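## 4. Creating a listing in Pullar

Use this section to enter a home for sale or rent and send it out to the public site. You need an agent or office manager login. If you can sign in but don't see the **Listings** tab, your account is still set to view only. Ask your office manager to change it.
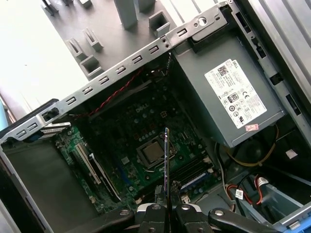 Have the signed listing agreement, the county tax record and your room measurements on hand before you start. A draft can be saved at any point, but an unsaved page closes after 13 minutes without activity and anything typed on it is lost.

### 4.1 Start the draft

1. Sign in and click **Listings**, then **New listing**.
2. Choose **For sale** or **For rent**. This can't be changed later. If you pick the wrong one, delete the draft and start again.
3. Type the parcel number without spaces. Pullar looks it up and fills in the street address, lot size and year built.
4. Compare the filled-in address with the listing agreement. Correct any differences by hand.
5. Click **Save draft**.

**Note:** New construction often has no parcel number yet. Check **Parcel pending** and enter the builder's lot number and the community name. Replace it with the parcel number once the county assigns one.

### 4.2 Enter the property details

1. Open the **Rooms** page.
2. Enter bedrooms and bathrooms. Half baths go in their own box. Do not type 2.5 in the full bath box.
3. Add each room with its length and width in feet. Round down to the nearest half foot.
4. For a den, loft or bonus room, choose **Other room** and pick a label from the menu. Count it as a bedroom only if it meets your local code for one.
5. Open the **Exterior** page and fill in parking, roof, fencing and pool. Leave a field blank if you haven't confirmed it.
6. Open **Fees and taxes**. Enter the association fee as a monthly amount, even if the owner pays it by the quarter. The system shows the yearly total next to it.

**Caution:** The square footage field prints on every flyer and goes to every partner site. Use the figure from the tax record or a licensed appraiser, and choose the matching source from the menu beside it. Don't use the seller's estimate.

### 4.3 Write the description

There are two description boxes. The public one appears on the website and on flyers. The agent one is seen only by signed-in agents.

1. Write or paste the public description. The limit is 319 characters for the short version, which shows in search results and email alerts. The long version has its own tab.
2. Read it over for spacing. Text pasted from a word processor sometimes loses the space between sentences.
3. Put showing instructions, lockbox type and gate codes in the agent box only.
4. Click **Check wording**. Words that may conflict with fair housing rules are underlined in red. Describe the property and leave out who you think should live there.

**Caution:** Never put an alarm code or gate code in the public box. Partner sites copy new listings within minutes, and removing the text from Pullar does not remove it from them right away.

**Note:** The wording check compares your text against a list. It won't catch everything, and a clean result isn't legal approval.

### 4.4 Set the price and status

1. Open **Price and status**.
2. Enter the list price in whole dollars, no commas.
3. Enter the start and end dates exactly as they appear on the agreement.
4. Choose a status:
 - **Coming soon** — shown to the public, but showings can't be booked.
 - **Active** — shown to the public, showings open.
 - **Office only** — seen by agents in your own office.
5. If the status is **Coming soon**, set the date it should change to **Active**. The change happens at 6 a.m. on that date.

A seller who wants the home kept off the public site has to sign the exclusion form. Upload it under **Documents** before choosing **Office only**, or the draft won't submit.

### 4.5 Submit for review

1. Click **Review listing**. Missing required fields are listed at the top of the page.
2. Click each one to go to it, fill it in and save.
3. Click **Submit**.

Your office manager gets a message and can approve the listing or send it back with comments. Listings in the Maruyama and Irneo offices go to Emiko Ebihara, who approves for both. Submissions received by 3 p.m. are normally reviewed the same day.

After approval, the listing gets its permanent number and goes to the public site and to Cuvton, if your office has turned that feed on. Price changes don't need a second review. Changes to the address, square footage or end date do, and the old values stay on the public site until the new ones are approved.

**Note:** To withdraw a listing, see Section 7. Don't change the status to **Office only** as a way of taking it down, as the days on market will keep counting.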